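Gromarska hand gripper: cup drop fault FAQ
Last updated September 19, 2024

Everybody keeps asking the same stuff so it's all going here. Read this before you message Ehab.

What's the fault?
Fingers lose hold during paper cup pickups. Cup slips, or it gets squeezed out of shape and then slips. First reports came in January, got worse over the summer.

Which units?
The Skalline build with the printed fingers. Older Biltum units have a different linkage, not affected as far as we know.

Is it dangerous?
For cups, no. For you, a bit. The linkage arms close faster than you'd think when the grip lets go and you get a pinch. One pinched fingertip so far, no real injury. Keep fingers back from the arms and hold it by the frame.

What causes it?
Two things, we think. Pads working loose on the finger, so the grip surface moves under load. And wear at the linkage bushings, which lets one finger lag behind the other. The log shows 1,279 cup pickups and 80 drops. Most of the drops were on units with a bad pad.

How do I check mine?
Power off first if yours has the motor. Then:
Push each pad sideways with your thumb. Should not slide.
Look for creases or bunching in the pad.
Wiggle the linkage arms at the brass rings. Any click, stop using it.
Check the screws in both fingers. Snug, not tight, the printed part cracks.
Then do the sideways cup hold, one paper cup, bottom toward you, 3 tries. 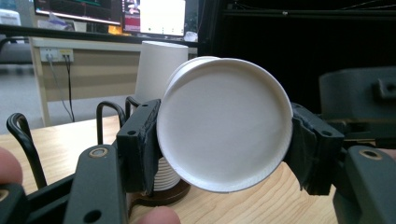 Sideways cup hold, bottom facing the operator. Note the crumpled pad on the right finger.

My pad is crumpled but it still holds. Can I keep going?
No. Tag it and put it on the shelf. A crumpled pad can hold fine all morning and then let go.

Can I just glue the pad back?
Please dont. Somebody tried it, glue got in the joint, whole finger had to be replaced.

Where do new pads come from?
Chamoun. We ordered 100, not all here yet. Cup users first.

Do I have to log every drop?
Yes, even the dumb ones. Unit, which finger, pad condition. Without that we cant tell pad drops from bushing drops.

When's the real fix?
New finger with a clamped pad is being drawn up. No date, sorry. Will update this page when theres a test part.

Who do I ask?
Ehab El Khatib, bench side. Bring the gripper wiht you, photos dont show play in the bushings.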